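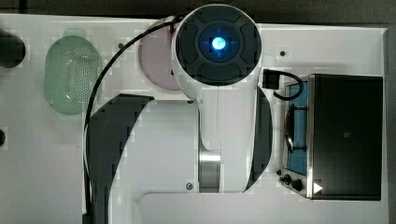
The arm at the Jaltach test kitchen, with its blue light on, between the colander and the toaster oven.

It was the cable, in the end, though it took Spyros Trajkovski the better part of a fortnight to believe it. He had blamed the software first, as everybody does, and then the table, and for one rather cross afternoon he had blamed the plate.

Jaltach occupies the upper floor of an old dairy building in Ukska, and if you visit, as I did, you will be given tea and a stool before anybody lets you near a robot. The company is teaching arms to do small kitchen jobs: moving a plate, lifting a colander, opening the door of a toaster oven and shutting it again without slamming it. It is slow and oddly soothing work to watch – I stayed a good deal longer than I had meant to.

The trouble began after the arm had passed 895 runs without anything worse than a dropped plate. On the next run it reached towards the oven, stopped halfway, and then swung back the way it had come, faster than it should have done. Trajkovski was standing on that side, leaning in to straighten something. The joint caught him on the forearm and left a bruise that he describes, cheerfully enough, as "the colour of a good plum".

He hit the stop button, had a biscuit, and wrote it all down. Then he tried to make it happen again, and of course it wouldn't.

Krum Ionescu, who looks after the hardware, was the one who got suspicious of the black cable. It comes out of the top of the round joint cap, bends over to one side and runs down beside the arm, and every time the joint turned fully one way the cable was being tugged, ever so slightly, at its plug. Most of the time that did no harm at all. Now and then the signal dropped for an instant, and the arm, finding itself without a reading, went back to the last position it was sure of. It went in a hurry, too, for the speed limit applied only to planned moves and this was not a planned move.

"I had looked at that cable every day," Ionescu told me. "I had moved it out of my way to clean the table."

The repair itself was a dull affair. They fitted a longer cable with more slack in the bend, and changed the program so that a lost reading now makes the arm stop where it is. There are also 2 new rules on the wall by the door, the first of which is that no one reaches across the table while the arm has power. Trajkovski wrote that one himself, in very large letters.

They mean to complete another 1,000 runs before August is out, and when I left he was already back on his stool, with his sleeves rolled down.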